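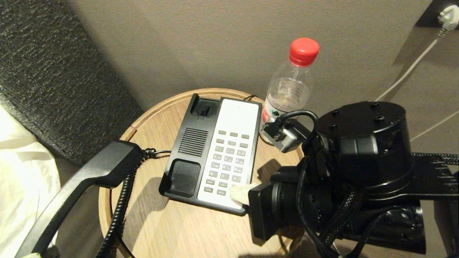

Slide 1. Bedside phone, handset up, one round table.

Speaker notes, "Does the bedside phone earn its place?"
Wetville, January 21, 2026
Thư Phùng

Leave slide 1 up while people find seats. Don't talk over it. Start when the door shuts.

Opening. Ask for hands: who here has picked up a hotel phone in the last year, as a guest, for anything other than moving it off the table? Wait. In December I got two hands from a full room and one of them worked for a phone supplier.

I have been told for years that guests expect a phone by the bed. I have asked where this comes from and I usually get pointed at a brand manual, which points at an older brand manual. So treat what follows as one person's doubts with a small amount of evidence attached.

The table first. Point at the slide. Round top, light oak colour, raised rim. I like the rim. It stops a pen rolling off. But look at how much of the top goes to the phone, which sits more or less in the middle. Add a bottle of water and you are left working out where your glasses and book go. We buy tables by how they look in a showroom with nothing on them. Put the phone on before you sign the order.

Second, the cords. A thin one out of the back, and the coiled one for the handset. Look at the coil: tangled by the base, then over the rim and hanging down. I have heard it said that a coiled cord keeps itself tidy. I'd like to meet that cord. If your room standard has a photo with the coil sitting in a neat curve, ask how long it took to get it like that.

(Somebody will say cordless. Fine. Then you are charging handsets and hunting for them under the bed. Don't get drawn in, there is time at the end.)

Third, the keys. Three function keys in the top row, then the number grid, then wider keys along the bottom. Small keys, small print, grey on a white panel. Now picture reading that at two in the morning without your glasses, the only light coming from the bathroom. The Brorance people told me their layout was "self-explanatory". I asked what the third key did on their sample and the rep had to look it up. I don't say that to be unkind, he was a nice man. Click on if the room is laughing, otherwise move along.

The numbers. Say clearly that this is one hotel and one count.

The Tivdale has 100 rooms. Over the count the switchboard logged 600 calls from bedside phones. That sounds like a lot, and it was put to me as proof that guests love them. Then we sorted them. Only 20 were to room service, which was the whole argument for keeping the phones in the first place. A big share were very short, and I suspect a lot of those were knocked handsets and wrong keys, but I can't prove it and neither can anyone else from a call log. We did not ask the guests. We should have.

Pause here. Someone from Kyei may object that 20 is low because the menu was poor. They may be right. I ate there.

What I don't believe, on either side:

That removing the phone makes the room "calmer". I've seen this in three brochures now. Calm compared with what?

That an app does the same job. It does when the guest has a charged mobile, a signal and the patience to make a password. My mother has none of these.

That the phone is there for safety and so the talk is over. The safety point is the strongest one and I take it seriously. But if it's for emergencies, why is the emergency number so often on a card in a drawer? And has anyone tested all the phones this year, lifting each one and pressing the keys? Ask for hands again. Expect fewer than you'd hope.

What I would try, and I'd want to see results before I said more:

Push the phone back to the wall side of the table and see whether housekeeping leaves it there.
Lift every handset once a month and let the coil hang until it stops turning, then put it back.
Fewer keys. Reception, emergency, outside line.
Count the calls by what they were for, and ring a few guests afterwards to check.
If you are buying tables, get a slightly bigger top or fix the phone to the wall. Get the wall price in writing – the first quote I had left out making good the plaster.

If running late, drop the app section and keep the testing question.

Questions. I'll be asked whether I would take the phones out. At the moment, no. I'd want a second hotel's count first, preferably one with better food.

Handouts are on the chair by the door. Back to slide 1 for the discussion.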